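My Winter of Wool Skirts

I did not plan on becoming a wool skirt person. I had one, a hand-me-down in a scratchy gray check, and I wore it maybe twice a year when everything else was in the laundry. Then in November I found a Larkura midi on the clearance rack at the little shop in Bulach, dark green with a deep pleat on each side, and I have been completely hopeless ever since!

Let me tell you about this skirt. It's lined all the way down (so many of them stop at the knee, which drives me up the wall when I'm wearing tights) and it has real pockets, deep ones, set into the side seams so they don't stick out at the hips. It swings when you walk. I walked to the post office and back just to feel it swing, and I had nothing to mail.

So of course I needed another. The second one is from Valham and it's a straight cut, heavier, in a rusty brown that goes with every sweater I own. It runs small. I'm usually a medium and I had to send it back for a large, and even the large is snug after lunch. If you're between sizes, go up. The hem was a touch long on me too, so I took it up by hand one evening with a podcast going.
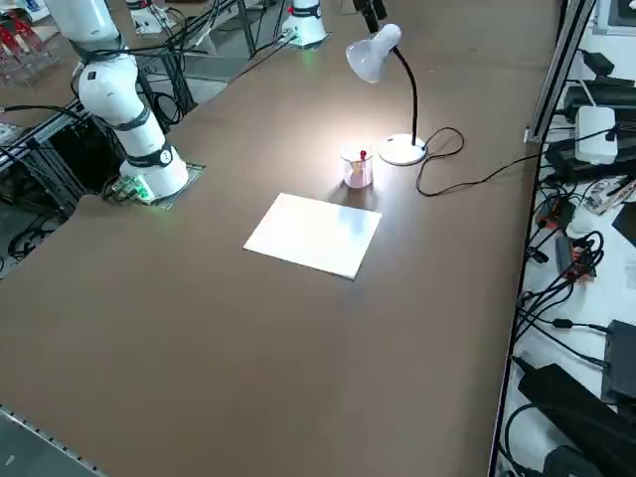

White robot arm on a brown tabletop, with a second base farther back.

Now, what to wear on top! My favorite right now is a thin black turtleneck, tucked in, with a chunky cardigan left open over it. The cardigan has to end at the hip or higher. I tried a long one and it hid the pleats, and I looked like I was wearing a bathrobe to work. A cropped sweater is great too if the skirt has a nice waistband. On cold mornings I put fleece tights underneath and my old lace-up boots, and I'm warmer than I ever was in jeans.

Washing: I hardly do it. I hang them by an open window overnight, brush off the lint, and spot clean with cold water and a drop of wool soap. The Larkura has had one proper hand wash all winter and dried flat on a towel just fine. The gray check one pills no matter what I do, mostly at the back where my bag rubs.

I also tried on the long plaid wrap skirt from Kerr, the one with the leather buckles, and oh, it's gorgeous. Thick, soft, beautifully finished inside. It was also 799, so back on the hanger it went. I did take a good look at how the wrap is cut, though, and I have a big piece of plaid flannel in the closet that might be just enough if I skip the pattern matching at the back.

Next up is finding something that does the same job in May, when all this wool gets packed away with the cedar blocks. Linen, maybe? I want pleats, I want pockets, and I want it in yellow.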